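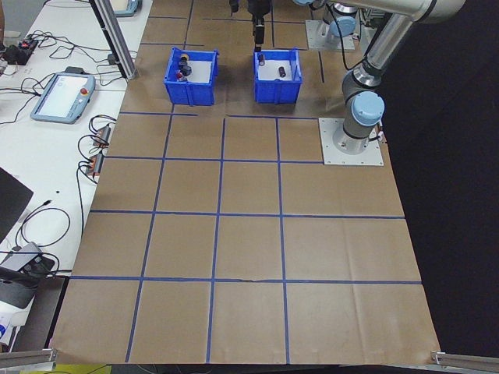
4.2 Place words and name words

The recordings from the four workshops contain 2219 requests in which one person asks another to bring, find or put away a small object. We divided them into two groups. In the first group the speaker gives the name of the object ("the short screw", "a spring like this one"). In the second group the speaker gives only the place where it is kept ("the left one, at the back"). Requests which contained both were placed in a third, smaller group and are discussed in Section 4.4.

We had expected that name words would be dominant among experienced workers, who know the correct terms. The recordings do not support this expectation. At Grurketti, where most of the workers have been employed for more than ten years, place words were used more often than in any other workshop. At Utis, where several workers were new, the speakers preferred names, even when the names were wrong or very general. One new worker used the word "thing" with an adjective for nearly all parts of a lock, and her colleagues understood her with little difficulty.

A possible explanation is that place words depend on a shared memory. To say "the back row" is useful only if the listener has in mind the same arrangement of rows. Rozália Kratochvíl, who transcribed the Utis material, noticed that new workers began to use such expressions after they had put objects away themselves – it was apparently not enough to have taken objects out. Our data are too small to confirm this, but in the diaries we found three similar remarks.

The physical arrangement has an influence too. Open bins permit the speaker to point, and pointing often replaces the noun completely. Closed drawers do not permit this, and at Dvořáček, where drawers are used for everything smaller than a hand, we found the longest requests of the whole collection. Surfaces with visible lines form another case. When a table is divided into cells by tape, as in Figure 4, the cells offer words such as "row", "corner" and "next to", which speakers can use for objects without an agreed name. Two of the workshops had lines of some kind on at least one table, and for these tables we coded the expressions separately.

Figure 4. Open blue bins on brown paper divided by blue tape. A white foam liner covers the floor of the upper bin.
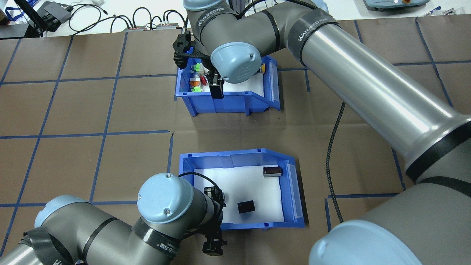
The separate coding was done by Anisa Hidayat and Danica Kubíček. They worked independently on the same 30 pages of transcript and then compared their decisions. Most disagreements concerned the word "there", which can be a place word but can also be only a sign of attention. We decided to count it as a place word when it was followed by a pause long enough for the listener to look. This rule is not perfect. In a noisy room a pause can have many reasons, and at Dratness the compressor made it necessary to leave out about 20 requests completely.

Another difficulty was the direction of "left" and "right". Workers who stand on opposite sides of a table do not share these words, and we heard several corrections of the type "my left". Such corrections were frequent in the first hour of the day and rare later. Branislav Baláž suggests that the pairs of workers agree silently on one side as the standard, usually the side of the person who has the list. In 14 of the longer conversations we could follow this agreement from the beginning, and in most of them it remained stable until the break. After the break it sometimes had to be made again.

Color words were less common than we had supposed. They appeared mainly when two containers of different colors stood close together, and they disappeared quickly when all containers were the same. One speaker at Dvořáček continued to say "the gray drawer" for a drawer which had been repainted in October, and her colleagues followed her usage. We treated this expression as a name, although by its form it is a description. The next section examines such fixed expressions in more detail.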